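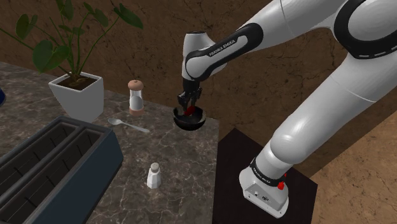
Section 4 of this guide covers the preparation of the simulated kitchen station for visitor demonstrations at the Urunport open day. The station runs the Jeteo display program on a single computer and is intended for groups of no more than 10 persons. The presenter should begin by naming the items on the marble countertop, including the toaster, the pepper grinder and the salt shaker, so that visitors can follow the arm when it reaches into the small black bowl. Presenters who have not led a session before must first complete Section 3 with Sibel Ağca or her deputy.

4.1 Before visitors arrive

1. Switch on the display computer and the wall screen. Allow the screen to complete its own start-up before opening Jeteo.

2. Sign in with the presenter account. Do not use the editor account – changes made there are saved to the master file.

3. Open the kitchen file from the Open Day folder and select Load. The file contains 147 recorded motions, of which 28 are approved for public showing.

4. Set the filter to Approved Only. Confirm that the word Approved appears in the status line.

5. Run one motion from start to finish at normal speed. If the picture hesitates, close all other programs and run the motion again.

NOTE: Loading takes nearly 74 seconds. The progress bar may pause during this period. Do not select Load a second time.

4.2 During the demonstration

1. Invite the group to stand behind the floor line, with children at the front.

2. Play the first motion without comment, then replay it at half speed and explain each movement.

3. Use the Pause key when a visitor asks a question. Playback resumes from the same point.

4. Offer the hand controller to one visitor at a time. The presenter retains the keyboard throughout.

CAUTION: The hand controller cable crosses the presenter's side of the floor. Keep the cable cover closed whenever visitors are in the room.

CAUTION: Do not select Reset All while a visitor is holding the controller. The controller will vibrate strongly.

4.3 Closing the station

1. Select End Session and wait for the Mak log window to close.

2. Return the hand controller to its charging stand.

3. Record the number of visitors and any faults on the station sheet. Faults are to be reported to Virgil Căpraru before the next session – not at the end of the day.

Last updated: November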